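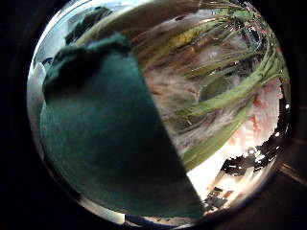

Green stems and where to put them: a thread

1/ Long green stems, all leaf and arc and going every which way, are my favorite thing to have in the house and the hardest thing to keep looking decent. A few of you asked how I look after mine, so I'm going to write it all down in one place. Get a drink, I'm not known for being brief.

2/ First, the color. I love a bunch that runs from proper green into that yellowish green you get on new growth. People reach for flowers and treat the stems as packaging, and I was the same until my neighbor Haiyan Yan gave me a big armful of greenery from her yard one August and not a bloom in it. I had it on the kitchen counter for ages and kept stopping to look at it on my way to the fridge.

3/ Start with the leaves at the bottom. Anything that would sit under the water comes off. I do this over the sink with the radio on, and I take my time. Long grassy leaves will usually peel down in one go if you start at the tip end and pull gently toward the cut. If they snap, fine, use scissors.

4/ Then the cut. A slanted one, with something sharp. I used the kitchen scissors for years and they squash everything. Now I have a little pair of snips from Vurnetti that I bought with birthday money, and they live in the drawer with the tea towels where they don't belong, and I will not be moving them.

5/ Untangling! This is where most of the swearing happens in my kitchen. Long stems hook around each other as soon as you lay them down. Don't yank. Hold the whole lot loosely near the cut ends, tips hanging down, and give it a soft shake. Most of them let go by themselves. The ones that won't, you ease out one at a time from the outside in.

6/ My friend Azadeh Sharifi does it on the floor on an old sheet, and says it's much kinder to your back. I tried it and my back agreed but my knees had opinions. Pick your joint, I suppose.

7/ Now the vase, and this is where I changed my mind completely. I used to put tall things in tall narrow vases, and they stood there like pencils. Curved stems want room to lean. A heavy jug with a middling neck is lovely for this, because the stems fan out over the rim and do their own arranging. Mine is from a shop called Pillel that was closing down - it cost me 3 dollars and has a chip I turn to the wall.

8/ Put the bendiest ones in first, around the outside, each one leaning the way it already wants to. Then the straighter ones in the middle to hold them up. If you do it the other way around you end up poking floppy things into a packed neck and they fold over (ask me how I know).

9/ And stop before you think you're done! I take a couple out at the end nearly every time. The leftovers go in a jelly jar by the bathroom sink, and that little jar often turns out prettier than the big one.

10/ Water: cool, clean, and changed more often than you feel like changing it. I do mine in the morning while the coffee is going, every other day. Rinse the jug properly too, with a brush, all the way down. If your hand feels anything slippery on the inside, it isn't clean yet.

11/ Placement. Bright spot, but out of hard afternoon sun, and well away from the fruit bowl and the heater. I like mine near a pale wall, where the green really gets to show off and you can see the shape of every stem.

12/ Tõnu Kazlauskienė asked me whether you can leave greens bundled up until you have time to deal with them. For an evening, sure. Stand them in a bucket somewhere cool and loosen whatever is tied around them. I've left a bunch lying on the table overnight exactly once, and I felt awful about it the next morning.

13/ When the tips start going brown, trim just the tips, following the shape of the leaf. Cut straight across and it looks like a bad haircut. And if one stem yellows before the others, take it out that day. The rest look fresher the minute it's gone.

14/ Somebody will want to know about flower food. I use it if there's a packet, and if there isn't I don't. I can't say I've noticed much difference with plain greenery, but Yulan Yin swears by it and her arrangements are nicer than mine, so listen to her.

15/ Okay, the coffee's cold and the jug needs topping up. If you have a favorite leafy thing that lasts well in water, please tell me below, and tell me how you get it to stand up!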